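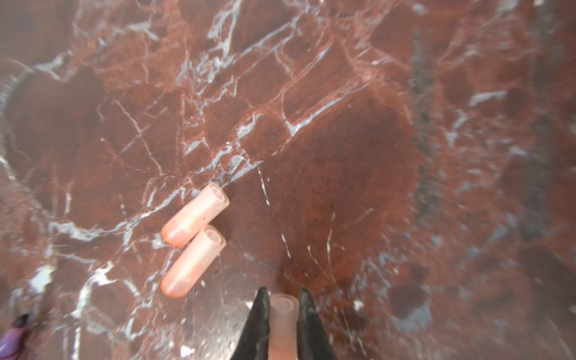 Two pink plastic tubes on polished red marble. Each tube is closed and rounded at one end and open at the other.

Marble: The Stone With Lines in It

Mendora Museum of Earth and Materials - Young Visitors' Pages

Print this page | E-mail this page

Marble is a kind of rock. People have cut it, carved it and polished it for thousands of years. It is used for floors, walls, statues, tabletops and steps. Some marble is almost pure white. Other marble is gray, green, black, pink or red.

The word "marble" can be confusing. Scientists use it for one special kind of rock, explained in the next part. Builders and shopkeepers often use it for other stones that can be polished until they shine. Many red stones sold as marble are limestone. Both uses of the word are common, and visitors will meet both in our galleries.

How is marble made?

Marble begins as limestone. Much limestone is made from the shells and skeletons of sea animals. When the animals died, their shells sank to the bottom of the sea and piled up in layers. Over a very long time the layers were pressed together and became rock.

Sometimes limestone is buried deep under the ground, where it is very hot and the weight of the rock above is very great. The limestone does not melt. Instead, its tiny grains grow into new crystals that lock tightly together. The rock is now marble. Rocks that have been changed in this way are called metamorphic rocks. "Metamorphic" comes from Greek words that mean "change of form."

Why is some of it red?

The red color usually comes from iron. When iron joins with oxygen it can make a reddish mineral called hematite. Rust on an old nail is made in a similar way. A small amount of iron can color a large amount of stone. Where there is more of it, the stone may be a dark maroon. Where there is less, it may be closer to brick red or pink.

What are the white lines?

The lines are called veins. Rock deep in the ground is pushed and squeezed, and it can crack. Water moves slowly through the cracks, carrying minerals that are dissolved in it, just as salt can be dissolved in a glass of water. The minerals are left behind and fill the cracks little by little. In marble and limestone the filling is often a white mineral called calcite.

Look at the veins in the picture. Many of them zigzag and branch. A crack in rock seldom runs straight for long, and one crack may split into several more. The dark gray and black patches on the right show that a single piece of stone can hold more than one color. Dark colors in stone often come from other minerals, or from the remains of plants and animals.

What are the tubes?

The tubes are plastic, and they are translucent. Translucent means that some light can pass through, but things on the other side do not look clear. A window is transparent. Most stone is opaque, which means that no light passes through it at all.

The color of the tubes is deeper at the rounded tips, where the plastic is thicker. Light has more plastic to travel through there. You can see the same thing with fruit juice - a tall glass looks darker from the top than from the side.

Stone and plastic are very different materials. The stone formed naturally over a very long time. Plastic is made by people, mostly from oil and gas, and it can be shaped in a mold in a few seconds.

Try it yourself

You will need an adult, a small piece of chalk, a saucer and some vinegar. Many kinds of chalk are made of calcite, the same mineral that is found in marble.

Put the chalk on the saucer. Ask the adult to add a few drops of vinegar. Watch closely for small bubbles. If there are none, the chalk may be made of a different mineral called gypsum.

Please do not try this on a tabletop or a floor. Vinegar and lemon juice leave dull marks on marble that cannot be wiped away.

Words to know

Calcite - the main mineral in limestone and marble.
Hematite - a mineral made of iron and oxygen.
Quarry - a place where stone is cut from the ground.
Vein - a crack in rock that has been filled with minerals.

See more at the museum

The Salehi Gallery on the lower floor has 299 polished stones, and 37 of them may be touched. School groups should book before the end of June.

Text by Omid Fallahi, Learning Department. Page reviewed 26th April.

Shared 487 times | 4 comments

Contact us | Copyright Mendora Museum of Earth and Materials | Back to top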